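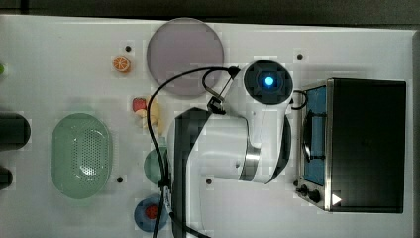
Heikki Saarinen wrote to us in June to say that he had always thought of himself as a man who could not cook, and that after a season of evening classes he now thinks of himself as a man who can cook soup, and would we please run the bread course again so he has something to go with it. We will, Heikki! It starts at 6:30 in the evening, same as before, and you should bring an apron you don't love.

## About the Valtonen Cooking School

We are a small cooking school in Umau, on the upper floor of the old Drallier building, up the stairs and through the green door (the bell sticks, so push hard). We teach plain home cooking to grown-ups and older kids. Most of our students are beginners, or they cooked for years and got bored, or they have moved out of their parents' house and are tired of noodles. All of them are welcome, and so are the people who already cook beautifully and would just like some company while they do it.

The school began in a borrowed church kitchen with one good oven and one oven that ran so hot we used it only for pizza. The first class had 9 students, and the menu was split pea soup, rye rolls and a baked apple, which we still teach as the first lesson because it uses nearly everything a new cook needs: chopping, simmering, tasting, waiting, and cleaning up while something is in the oven. People are sometimes disappointed that we begin with peas. They usually come around by the time the bowls are on the table.

## How we teach

Classes are small on purpose. We cook in the first part of the evening and eat together in the second part, and the eating is as much a part of the course as the cooking is. You learn a lot about salt by sitting next to someone who used a different amount of it. Our teachers walk around, answer questions, and try very hard not to take the spoon out of your hand.

We don't give grades, and there's no certificate at the end, though you do go home with a folder of recipes and generally a container of leftovers. Please bring your own container, with a lid that fits. We have a drawer full of the other kind.

The beginner course runs for four evenings. After that you can choose from bread, soups and stews, fish, pickles and sauces, or the Sotier course, named for the little stove-top cake that people bake in the hills north of town and argue about all winter. (Raisins or no raisins. The school has no official position, and our teachers have several.)

## Sauces, and the condiment question

The sauce evening has turned into our most popular class, and we're a little surprised and very pleased about it. We make a mustard, a mayonnaise, a quick tomato sauce and a slow one, and then a ketchup from scratch, with vinegar and a bit of clove. It comes out darker and looser than what most of us grew up with, and there is always a lively talk afterward about whether it belongs on eggs. Younger students in particular have strong feelings here, and we have learned to let them finish.

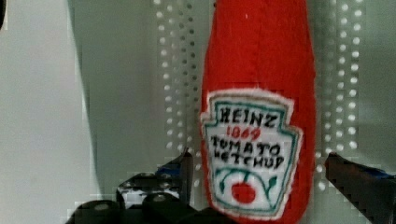 *Ketchup, soft version, with 1869 on the label.*

If you only have time for one class this year and you already know how to boil an egg, we'd nudge you toward this one. A jar of something you made yourself makes an ordinary supper feel looked after, and the mustard keeps for ages in the fridge.

## The recipe library

Along the back hall we keep the recipe library, which now holds 800 recipes, many of them handwritten and a good number of them stained. Students and neighbors have been giving them to us for years. You may copy anything you like, and if you have a family recipe you'd be willing to share, we'd be so glad to have it, even if the instructions say only "bake until done." We can work out the rest together on a quiet afternoon.

## Coming to see us

You're welcome to stop in before signing up. The kitchen is open to visitors from 4 in the afternoon on class days, and there's generally coffee. The number 31 bus stops across the street, and parking is behind the building, past the bakery's delivery door, which please don't block.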